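Nemach HL-30 Handheld Marine Radio
Coast guard and patrol boat pack, supplied by Bramero

Item status: in stock
Page last revised: 3 July 2023

The HL-30 is Nemach's handheld radio for small patrol craft and boarding teams. We sell it, and we think it is a decent radio. We also think the maker's brochure asks you to believe a few things that a buyer for a coast guard station should check first.

Price: $345 per radio, battery and belt clip included. Charger sold separately, which we have complained to Nemach about.

Weight: 11 ounces with battery
Channels: all US and international marine channels
Warranty: 4 years on the body, one year on the battery

Range

The brochure says "up to 30 miles." Up to is doing a lot of work there. Two people standing in open boats will not get anywhere near that with handhelds, whatever the badge on the front. Antenna height decides most of it. If your crews need to reach a shore station from well out, buy a fixed set with a mast antenna and keep the handheld for boarding work.

"Military grade"

We asked which standard, and which tests. Nemach sent a drop test report and a salt spray report, and both looked fine to us. There was no vibration report, and a radio clipped inside a fast inflatable gets shaken all day. Ask for one before you sign a large order. We're still waiting for ours.

Battery

Nemach quotes nearly 11 hours. That figure assumes you mostly listen. A crew that talks through a whole boarding should carry a spare — and budget for it, as the spare is not cheap. 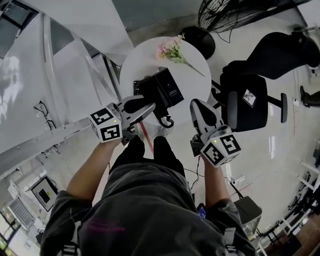

The Wonau hand mic fits the HL-30 with the short adapter, and the Munshi headset fits without one. We don't recommend the Munshi for open boats. Its foam windscreen is thin, and wind noise gets through at speed. For a wheelhouse it will do.

Encryption

None on the standard model. The brochure uses the word "secure" twice, and as far as we can tell it refers to the belt clip. Anyone with a marine receiver can hear what you say.

Orders and returns

Unused radios can come back within 30 days. Station and fleet orders are quoted in writing, with the charger listed as its own line.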